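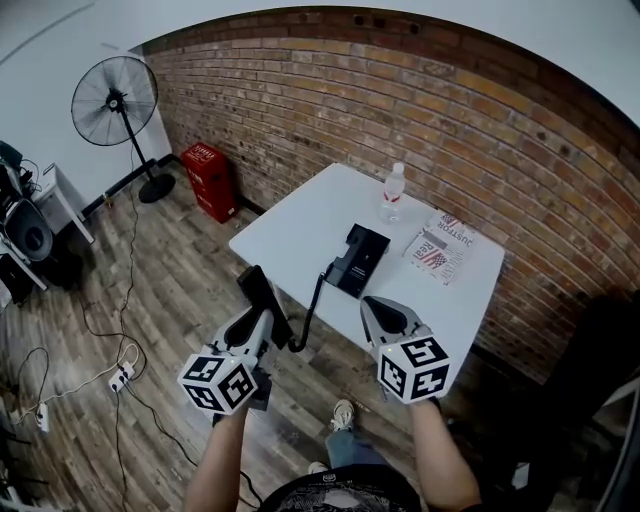
The Phone on the White Table

A desk phone with a cord is a hard thing to ignore. The one in the back room at Tilside is black, with a coiled cord and a cradle, and people who walk past it tend to want to pick it up. I did, on my first visit in July, before I had set down my bag.

Tilside rents shared rooms to small businesses. The back room has a long brick wall, a square white table, a standing fan and a wood-look floor. Most tenants bring a laptop and a cell phone and need nothing else. Feven Teshome, who manages the building, put in the phone anyway.

"My first job was at Abdella, taking orders for restaurant supplies," she says. "We had 30 phones on one floor. You learned to hold the handset with your shoulder and write with your other hand. I still think better with a cord."

She bought this one secondhand from a dealer in Grenside who clears out old offices. He had 188 desk phones on his shelves the week she called, most of them black or gray. She tried several for weight. A light handset, she says, feels like a toy and slides off the cradle when the cord pulls on it.

The cord is the part that wears out. It twists a little each time the handset goes from one hand to the other, and after enough calls it knots up on itself. Teshome's fix is the old one: unplug the phone, let the handset hang over the side of the table, and wait for it to stop spinning. If the coils have gone slack, she replaces the cord. New ones are cheap and still easy to find.

Cleaning is simple too. She wipes the handset with a damp cloth, does the mouthpiece last, and keeps liquid away from the cradle, where the switch sits. A sticky switch will leave a line open all night. That happened once at Abdella, over a Sunday, and the bill was discussed for months.

The extension is 2777. Tenants give it out as a number for deliveries and for the kind of caller who wants to reach a place and not a person. On the morning I spent there it rang twice. One call was a wrong number. The other was Tastex, a catering firm down the street, asking whether anyone had seen a tray.

The table stays close to bare on purpose. Teshome's rule is that whatever you carry in, you carry out, and she is fairly strict about coffee. Water is fine as long as there is a cap on it. 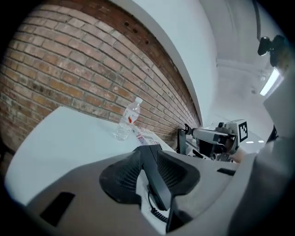 TILSIDE BUILDING OFFICE — ROOMS AND FURNISHINGS

The office is Teshome and one part-time assistant, and furnishings take up more of their week than rent does. Chairs go missing between rooms. Tables get moved to the wall and stay there.

The brick has been its own project. Its faces run from pale orange to dark rust, with sooty patches and chips, and several tenants have asked for it to be painted to match the white above it. She has said no each time. She vacuums it with a soft brush twice a year and leaves the marks alone.

She has been asked to take out the phone as well, mostly by people who would like the outlet. For now it stays. A second one, beige, is in a box under her desk, waiting for a cord.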